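Table setup rules, Mallon bench
Jan 1, 2024. Notes by Chie Shimada, quick ones

Mat down first. Mugs on the tree, plates in the rack, then arms. 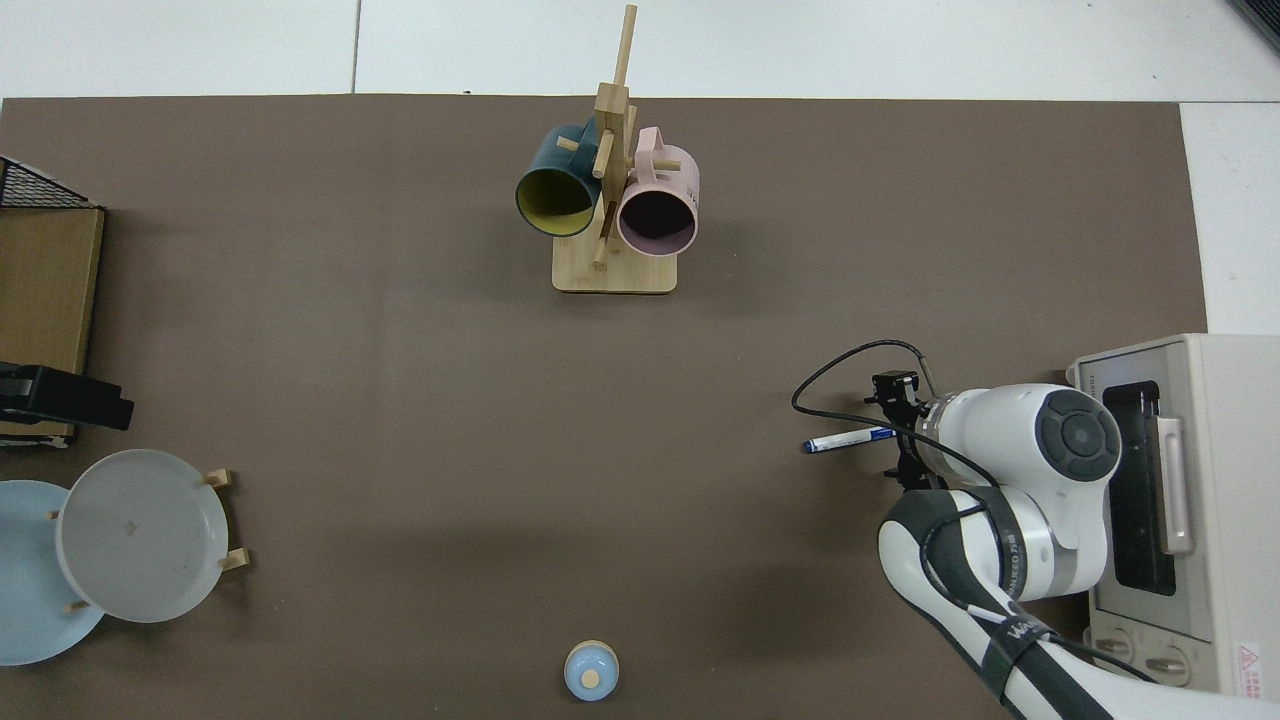 Marker in the gripper, cap is blue.

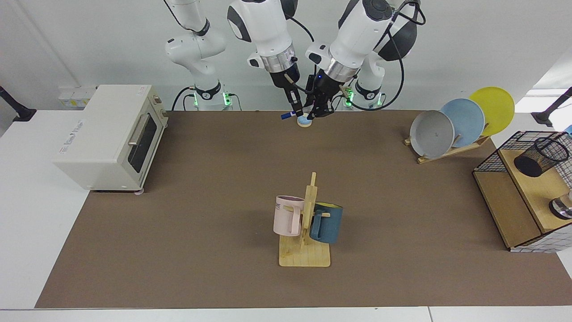 Other view. Toaster oven stays on the mat side, door clear.
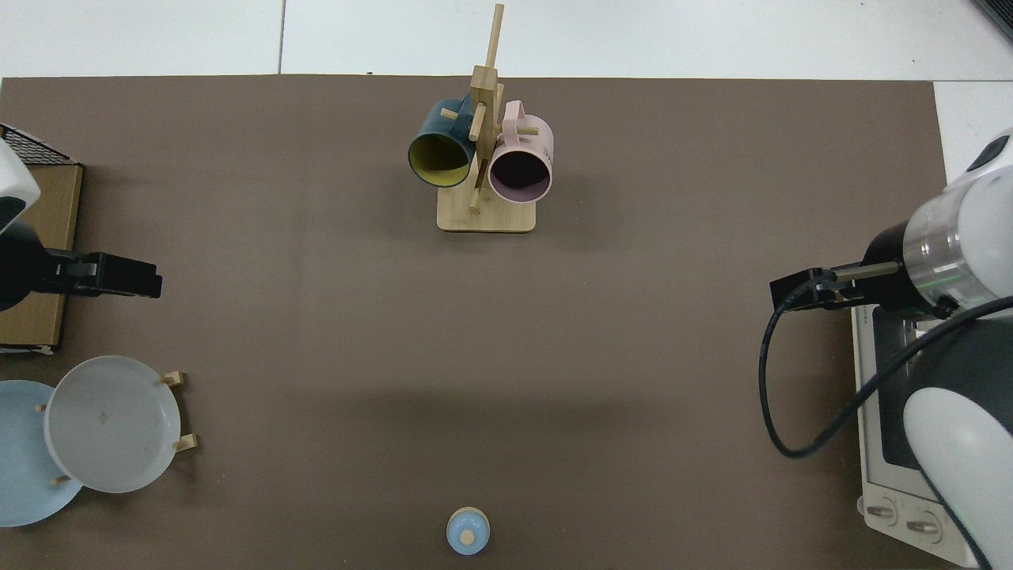
Both grippers closed, open mat between them.

Speed cap 200 mm/s near people, 60 for anythng new. 2 people per shift, e-stop in reach. Log every stop, even dumb ones. Urel checklist gets redone in March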